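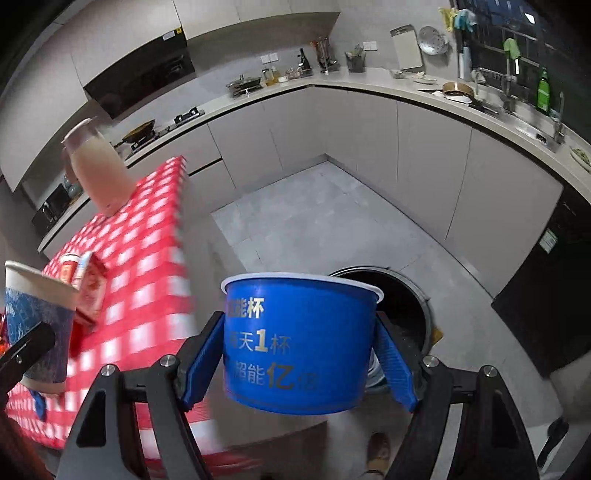 Vesela Halilović
6 May 2026

Hi all! I'm training a small grasp policy on paper cups and it keeps closing too far. I've got 500 demos from hand-held grippers, the loss looks great, and then on the arm it squashes every cup (I'm going through a lot of cups). I log finger width at the same rate as the camera. Is this a data problem or a controller problem?

Giang Lã
Had this in April! Check your timestamps first. My width stream was 18 frames behind the video, so the policy learned to close late and then overdo it. I lined them up in Fledgate by eye, using the moment the pads touch the rim, and most of the squashing went away. 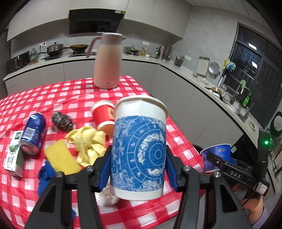
Paper cup between the pads, just above the tablecloth

Ludger Ostermann
just lower the motor current

Katherine Cuervo
Lower current helps, but I'd also clamp the commanded width in the controller so a bad prediction can't go past the cup. Mine is four lines in the Strobel config.

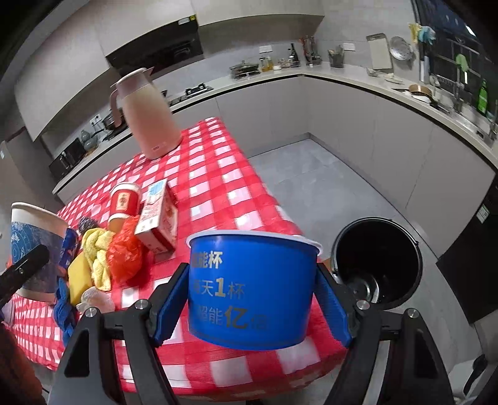
Vesela Halilović
Do I have to retrain after fixing the timestamps?

Katherine Cuervo
You do, the old weights learned the wrong offset. Start fresh and keep the clamp on while you test.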